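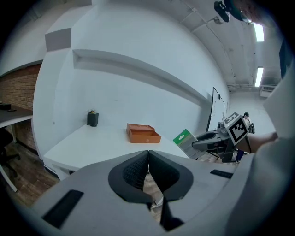 Toshiko Kikuchi would like the night shift allowance paid from the first hour, and she told managers so again at Trakatis's Miyazaki plant on Wednesday, September 26, 2018. Under the present rule, workers on the packing lines receive it only after 2 hours on the floor past ten o'clock.

The rule affects 133 employees, most of them on hourly contracts. Kikuchi has worked nights there for 19 years. Many of her coworkers are called in for short shifts and go home without the extra pay, she said.

Trakatis changed its shift calendar in April, when it took over orders from Belline. Start times were moved later, and several shifts now end before the allowance begins.

Chiharu Furukawa, speaking for the company, said the pay rules were under review and that a written answer would be given within 28 days. She did not say whether any change would cover shifts already worked.

Workers at Resunier, a supplier next door, have been paid the allowance from the first hour under their own agreement. The two sides at Trakatis will meet again after the written answer is delivered.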